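Rechercher sur le blog
Rechercher
OK

Le grand tri du linge, enfin !

29 août 2024

Trois étés que je me promets de m'occuper des textiles de la maison, et trois étés que je trouve mieux à faire. Cette fois j'ai pris deux jours, j'ai fermé l'ordinateur, j'ai mis la radio et j'ai tout sorti. Tout ! Les nappes de ma grand-mère, les torchons, les rideaux de rechange, les vêtements que personne ne porte, les taies sans oreiller et les oreillers sans taie. Je vous le dis tout de suite, j'ai adoré ça.

L'idée m'est venue en février, en lisant le petit carnet de Benjamín Pereyra sur l'art de plier (il l'a tiré à 245 exemplaires, j'ai eu la chance d'en attraper un au marché des créateurs). Il y défend une règle toute simple : on plie toujours sur une surface plus grande que ce qu'on plie. Dit comme ça, c'est bête. Mais moi je pliais mes affaires debout, sur le ventre, ou sur un coin de lit déjà encombré, et tout finissait en boule au fond de l'armoire.

J'ai donc étalé le vichy vert et blanc, mon préféré depuis toujours, et j'ai fait mon atelier dessus. Les carreaux servent de règle ! On aligne le bord du tissu sur une rangée, on rabat, on vérifie que l'autre côté tombe sur une rangée aussi, et le pli est droit. Avec les choses noires c'est un bonheur, on voit le moindre travers. Avec les imprimés il faut plisser un peu les yeux.
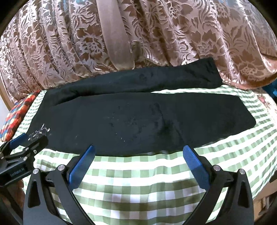 Du noir, du vichy, du patchwork et des rideaux à feuillages : mes couleurs de la semaine.
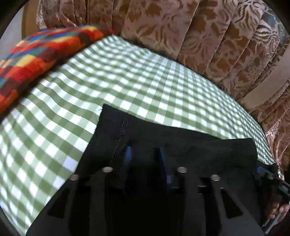 Pour les vêtements souples, je fais maintenant un premier rabat dans la longueur, je lisse avec le plat de la main, puis je replie en trois. Les matières molles ont tendance à se sauver sur les côtés, alors je travaille lentement, et je ne cherche pas à faire des paquets minuscules. J'avais essayé les rouleaux l'an dernier. C'est joli dans un tiroir pendant une matinée, puis quelqu'un tire sur celui du dessous et tout se déroule.

Côté rangement, j'ai ressorti les deux bacs Zuva qui dormaient au garage. Je les trouvais moches, je les trouve formidables : chacun fait à peu près 60 cm de long, pile ce qu'il faut pour deux piles de nappes côte à côte. Le premier est pour la table, le second pour les lits. Les petits morceaux de tissu vont dans une boîte à part, parce que (je me connais) je vais encore vouloir coudre quelque chose cet hiver.

Et justement, le patchwork ! J'en suis folle. L'orange à côté du bleu roi, le bordeaux contre le jaune, ça ne devrait pas marcher et ça réveille n'importe quelle pièce. J'ai mis de côté vingt chutes pour tenter une housse moi-même, avec des rectangles irréguliers, sans patron. Si vous avez des conseils pour que les coins tombent bien, je suis preneuse, mes derniers essais ressemblaient à des étoiles de mer.

Les rideaux, eux, restent où ils sont. J'ai hésité à les changer, ma sœur les trouve vieillots avec leurs grandes feuilles de fougère, et puis j'ai regardé le prix du tissu d'ameublement et je les ai trouvés très beaux. Un coup d'aspirateur dans les plis, l'embrasse bien serrée, c'est reparti.

Bilan : un sac pour le don, un autre pour faire des chiffons, et une armoire dont la porte ferme. J'ai aussi retrouvé la taie brodée que je cherchais depuis le déménagement, elle était pliée à l'intérieur d'une autre taie. Il me reste le placard du couloir, avec les serviettes et les draps de bain. Je m'y mets dès que j'ai racheté des sachets de lavande, les miens ne sentent plus que le carton.

Articles récents
Une housse de coussin en chutes, premier essai
Détacher une vieille nappe sans l'abîmer
Mon étagère Sosa, un an après
La soupe froide au concombre de fin d'été
Que faire des boutons orphelins ?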